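Resources > Forms > Work Areas > Bench Inspection

Print this page | E-mail this page

Search forms and checklists Go

BENCH AND TABLETOP INSPECTION - ENCLOSED WORK AREA

Area: Lammers room, enclosed table with black fabric surround
Frequency: weekly, Wednesday, before first use
Form 24

Mark each line OK, FIX or N/A. Write a comment for anything marked FIX. If a line can't be checked, leave it blank and say why in the comments.

1. SURROUND AND OVERHEAD

1.1 Fabric walls hang clear of the floor and do not reach into the walkway - OK
1.2 No tears, scorch marks or loose threads - FIX
Comment: Small tear low down on the entry side. Taped for now. Needs stitching before the tape lets go.
1.3 Overhead wires and cables secured at both ends - OK
1.4 Brackets and clamps tight, checked by hand - OK
Comment: One was slightly loose at the last inspection. Tightened then and still holding.
1.5 Fabric fire tag present and readable - FIX
Comment: Tag is there but the print has faded. Replacement requested from Dikau.

2. FLOOR AND ACCESS

2.1 Walkway at least 60 cm wide on the entry side - OK
2.2 Nothing stored under the table - FIX
Comment: Two empty cartons pushed to the back. Removed during inspection. Third time this has come up.
2.3 Power cords off the floor or under a cover - OK
2.4 Extinguisher within reach and gauge in the green - OK

3. TABLE SURFACE

3.1 Surface level, does not rock - OK
3.2 Surface wiped down, no grit or adhesive - OK
3.3 Sheet lies flat with no curled corners - OK
Comment: Replace the sheet if it creases. Do not tape over a crease.
3.4 Total load on the table under 400 N - OK

4. ITEMS ON THE TABLE

4.1 Items set back from the front and not stacked - OK
4.2 Box cabinet sits square and does not tip with the drawer open - OK
Comment: Tested with the drawer right out as well as partly out. Hevberg cabinets are light, so do this every time.
4.3 Drawer runs freely, no splinters on the front or the runners - FIX
Comment: Rough patch on the left runner. Sand lightly and check again.
4.4 Cup free of chips and cracks, rim included - OK
4.5 Basin clean, handle sound - OK
4.6 Tray clean, corners not split - OK
4.7 Thin plastic items free of sharp edges - OK
Comment: Clear plastic is hard to see against a pale tray. Run a finger around the edge with a glove on - don't rely on looking.

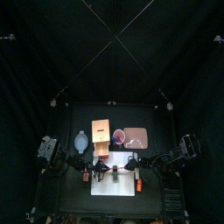
Table layout, drawer partly open, white sheet in front of the cabinet and cup.

5. STORAGE AND SUPPLIES

5.1 Spare sheets kept flat in the Saver bin - OK
5.2 Cleaning spray labelled and capped - FIX
Comment: Label coming off. New one printed, not yet applied.
5.3 Gloves in at least two sizes - OK
5.4 Garbage and recycling emptied - OK

FOLLOW-UP

Items 1.2 and 1.5 stay open until the fabric is repaired and the new tag is on. Item 4.3 is to be done before the drawer is used again. Item 5.2 can be closed at the next inspection if the label is on.

Item 2.2 - please take cartons straight to the recycling. A reminder is posted at the entry.

Keep the completed form in the area binder until the next one is filed.

Print this page | E-mail this page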